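Why I've gone back to buying chargers with a plug on the wire

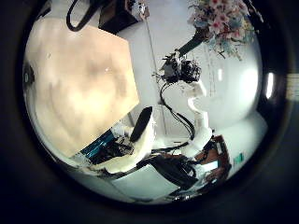
Flowers at one side of the table, a black cable looped at the other.

I bought my first wireless charging pad in February, a Kerow, and for 2 weeks I told everyone about it. You put the phone down, it charges, you pick it up again. Lovely! Then I started waking up to a phone on 16 per cent because I'd set it down a finger's width off the middle, and I went rather quiet on the subject.

I don't think the Kerow is a bad pad. I've since tried a Sedari (heavier, and with a light that could guide ships) and my sister's Nurkora, and they all have the same problem, at least with my phone in its case. Close enough isn't close enough, and you don't find out until morning.

And the wireless part has always seemed a bit cheeky to me. The pad has a wire. It runs from the pad to the wall exactly as the old one ran from the phone to the wall, only now I can't hold the phone to my ear while it's plugged in. I can't read in bed with it either, and I know I'm not supposed to, but I do.

What I use now is a Zwahlen cable, braided, long enough to reach from the socket behind the bed to wherever I happen to be lying. It cost me 12 pounds. The pad was 3 times that and didn't even come with a plug, so I had to go back to the shop for one.

I can see the point in a car, or on a desk where you're picking the thing up every few minutes. My brother-in-law has one in his kitchen and swears by it - mind you, he also swears by his talking fridge. If the socket on your phone has gone wobbly, a pad will keep it going a while longer, too.

But as the main charger, the one you rely on overnight? I'd take the cable. Mine clicks when it goes in, and then I can go to sleep.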